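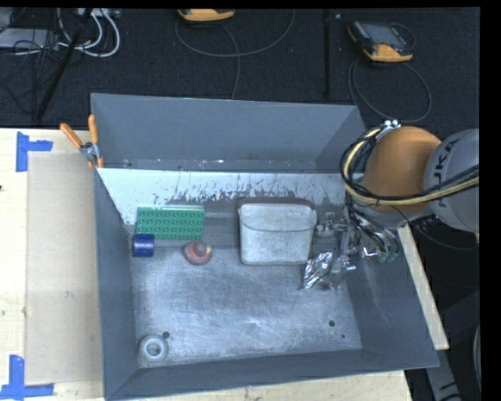
Bench Rules for Anyone Sharing a Workshop With a Robot Arm

I get asked for these tips a lot, usually by people who have just talked their boss or their makerspace into getting an arm and are now looking at it the way you look at a puppy you brought home on a whim. So I finally typed up the whole lot. Some of it comes from the proper standards, some comes from the manual, and a fair bit comes from me doing dumb things at the Canosness shop and writing them on a sticky note afterward. Take what fits your setup. If your site has its own safety rules, those win over anything I say!

The boring paper part first

Do a risk assessment before you do anything fun. I know, I know. But it doesn't have to be a binder. Mine for the picking bench is 4 pages, and most of that is one table: what could hurt somebody, how badly, how likely, what we did about it. Write down the tool on the end of the arm too. People assess the arm and forget the gripper, and the gripper is the part with the pinchy bits. An arm that is gentle enough to work next to with a foam ball on it is a different machine with metal fingers on it.

And do it again when you change the job. New gripper, new bin, new table, faster program — all of those count. I put the date of the last review on a strip of masking tape on the controller cabinet, which Saodah Chong (she runs our floor and has opinions about my handwriting) made me redo in capitals.

Read the section of your manual on stop categories. You want to know, without looking it up, what your arm does when you hit the red button. Does it brake along its path? Does it drop power straight away? Can the gripper let go of what it's holding? That last one surprised me the first time. It was a full can of wood screws.

Marking out the space

Painter's tape is your friend. I mark where the bin goes, where the loose boards and sheets on the table go, and where people's hands stop going once the program is running. Tape both corners on a side, and use an L shape at each one so you can tell if the thing has slid or twisted. A single straight strip only tells you about one direction.

Pick one color for "this thing lives here" and another for "keep out." Don't use the same roll for both, however tempting it is at 6 pm when the other roll has wandered off.

For the floor I use the proper striped stuff, laid out to the full reach of the arm plus the tool plus whatever the tool is holding. Stretch the arm out slowly in manual mode and look at where it gets to. It's further than you think. My first line was a good deal too close and Conall Hegarty walked over with a broom handle to make the point.

Holding things down

A bin that can move is a bin that will move. The arm goes down a little too far, catches the edge, and now everything you taught it is off. You've got options:

Spring clamps are quick and fine for light work. Check that the jaws have actual grip on the edge and that the handles aren't standing up where the arm sweeps. If they stick up, either turn the clamp around or tell the software there's an obstacle there. I've knocked off more clamps than I want to admit.

Screw clamps are better for anything heavy or anything that runs while you're at lunch.

Bolting through is best, if you're sure that's where you want it. I was sure three times in one year, so now I have a table full of holes.

Metal bins do get scratched up inside, that's normal, and the paint or coating on a divider will wear where the fingers rub on it. Run a gloved finger along the edges now and then to feel for burrs. If you're using a camera to find the parts, bear in mind that fresh bright scratches can throw it off. I re-check picking after a bin has had a rough week.

What goes in the bin

I'm a big believer in a mixed test bin. If all you ever practice on is neat boxes you'll feel very clever until somebody hands you something floppy. Mine always has something soft and squashy, something hard with square corners, something round that rolls, and something shiny and crinkly. Bath toys and kids' building bricks are great for this, and a foil snack packet will humble any camera system you can buy.

House rules for test items, and I'm strict on these:

Nothing glass, nothing sharp, nothing with a battery in it. Batteries and steel fingers are a bad mix.

Nothing with liquid inside, or powder. Empty packets only, please. Ask me about the pancake mix. (Don't.)

Nothing you'd be sorry to lose. If you'd reach in to save it, it doesn't belong in there.

That last one is really a safety rule dressed up as a tip. The most dangerous moment on a picking bench is when the arm is about to crush something you care about and your hand goes in before your brain does. If everything in the bin is junk you'll let it get crushed.

Start with a few items and spread them out. Get that working, then pile them up, then let them go into the corners. Corners are hard! The fingers need room on both sides of a thing, and a wall takes one side away. Give yourself a slow approach speed near the walls for the first few days and turn it up later.

Cables, cables, cables

If I had to pick one thing to nag you about it would be this. The cables that run along the arm need enough slack to let every joint turn all the way, and not so much that a loop hangs out and snags. The way I check: move each joint on its own, slowly, to both ends of its travel, and watch the bundle the whole time. Then move two joints together. The loop that looks perfect in one pose can be tight as a guitar string in another.

The thin wires down at the gripper are the ones that break. Look for rubbed spots and tie them back from the fingers with something soft. I like the hook-and-loop ties from Prelleck, the plain black ones, but any brand will do. Zip ties are OK if you don't crank them. A cut zip tie end is also a small knife, so trim it flush.

On the floor, keep the cables on the far side from where people walk. Where they have to cross, cover them. Wind up spare length in big easy loops and never in tight little coils. I've seen people wrap a pendant cable around their elbow like garden hose and it hurts me every time.

The handheld controllers

Every arm has its own pendant, and if you've got 2 arms sharing a room you need to be able to tell which pendant belongs to which without following the cable. We put a big colored sticker on the pendant and the same sticker on the arm's base. Before you press anything, look at the sticker, look at the arm, then press. Say it out loud if you have to. I do, and I don't care who hears me.

While the arm is moving in manual mode, the person at the pendant is the person in charge, full stop. If you want something changed, you ask them. You don't lean over and poke the screen. And whoever is going in close takes the pendant with them, so that no one else can start it up. That's straight out of every safety course I've ever sat through and it's still the one I see skipped most.

Find each pendant a home that you can get to in a hurry. A hook is nicest. If it has to be put down on the floor, put it screen up and away from anybody's feet, and make sure the stop button can't get leaned on.

Never, ever tape down the enabling switch. I've pulled tape off one. We had words.

Speed

Every new program gets its first run in slow manual mode with a thumb near the stop. Then I do 3 clean runs at low speed in automatic, with everyone behind the line. If one goes wrong I start the count over. It's dull, I usually have a coffee, and it has saved me a gripper at least once.

Don't turn the speed up and change something else in the same go. One thing at a time, or you won't know which one bit you.

Clearing a jam

You'll get one. Something wedges under a finger, or the arm presses too hard on the bottom of the bin and faults out. What we do:

Stop it properly. A paused program is still a live program.

Take the pendant with you.

Look before you touch. See if anything is bent or squeezed and ready to spring. If the gripper runs on air, bleed the pressure off first.

Back the arm up slowly, straight up, before you go rooting around underneath. Then get the stuck item out with a grabber or a bit of dowel if you can.

Write it down. Ours go in a plain notebook hanging on a string, and we're up to entry 1009, which sounds awful until you learn that most of them say things like "duck again." It's been a really useful book though. When I went back through it in July I found that most of the jams came from the same corner of the same bin, and I'd never noticed that while it was happening.

End of the day

Park the arm in its home position, up and clear of the bin, and power down the drives. Check the clamps. Pick out anything that fell between the bin and the table edge (check the floor too, small round things travel). Wipe the camera lens with a clean cloth and not with your shirt. Put the pendants where they belong.

On Thursday afternoons I do the longer version: bolts at the base and the tool flange, a slow walk down the cables, and pressing every single stop button in the room to see that each one stops what it's supposed to. Saodah signs the sheet. If she's out, Conall does, and he always finds something I missed, usually a bolt.

If you've got a rule at your shop that I don't have here, send it in. I'm especially after good ways of labeling cables that survive oil, as the last paper tags I tried lasted one week.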